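Omora Day Planner: Four Months of Use

I manage a small operations team in Pronville, and I have tried a lot of ways to keep my workday under control. Since October I have used the Omora, a paper planner sold by Drarkico for $29. It comes with a short workbook on meetings and interruptions. I paid for mine and have no connection to the company.

The idea is simple. Each day gets two facing pages. The left page has three lines for work that has to get finished, and the right page is a schedule in half-hour blocks. There is a narrow column down the side labeled "Came Up," where you write whatever lands on you during the day. At the end of the week you go back through that column and mark which items were yours to deal with.

The "Came Up" column is the best part. By the second week I could see that most of my interruptions came from two recurring questions, both about who could approve purchases. The limit was $800 for team leads and $2000 for me, and half the team didn't know that. I put the limits in one email and the questions mostly stopped. 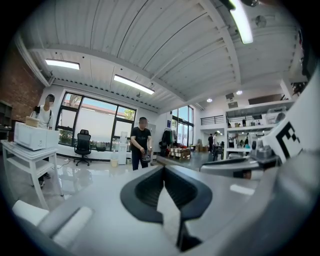
The open work area, with the overhead lights on.

The workbook is less useful. The chapter on meetings is good and short. It asks you to write down what decision a meeting is for, and to cancel it if you can't. I dropped a 9:30 status call that way and nobody has asked for it back. The chapters on delegation are thin, and the last one repeats the first with different wording. Ghada Masri, who runs the team next to mine, borrowed the workbook and returned it the next morning. She kept the meeting worksheet and said the rest was familiar.

Build quality is fine. The cover is stiff enough to write on while standing, and the paper takes a gel pen without bleeding through. The binding lies flat after a few days. The ribbon marker on mine frayed in the first month, so I cut it off and use a paper clip.

I do have two complaints. The schedule starts at 8 a.m. and stops at 5 p.m., and anyone on an early shift will be writing in the margin. There is also no good place for work that runs over several weeks. I keep those projects on a separate sheet folded into the back pocket — it works, but a planner at this price should have a page for it.

Before this I used the Mäkelä weekly planner, which puts the whole week on one spread. It is thinner and easier to carry. If your days are mostly meetings, the Mäkelä is probably enough. If you get pulled in several directions and want a record of it, the Omora does that better. 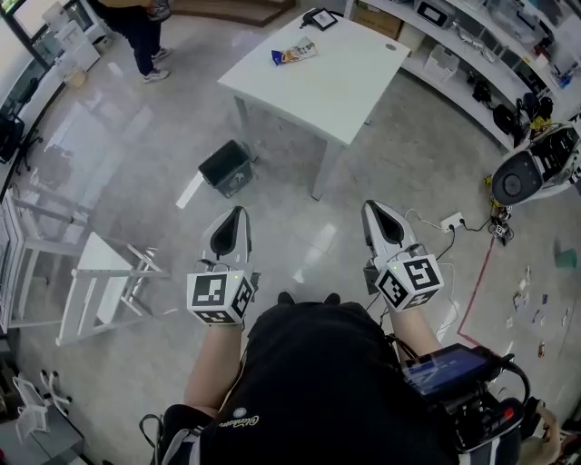 Who Should Buy It

Supervisors and team leads with a lot of walk-up questions will get the most from it. People who already live in a shared online calendar will end up writing everything twice, and I would tell them to skip it.

Refills are sold without the workbook, and that is how I plan to buy the next one.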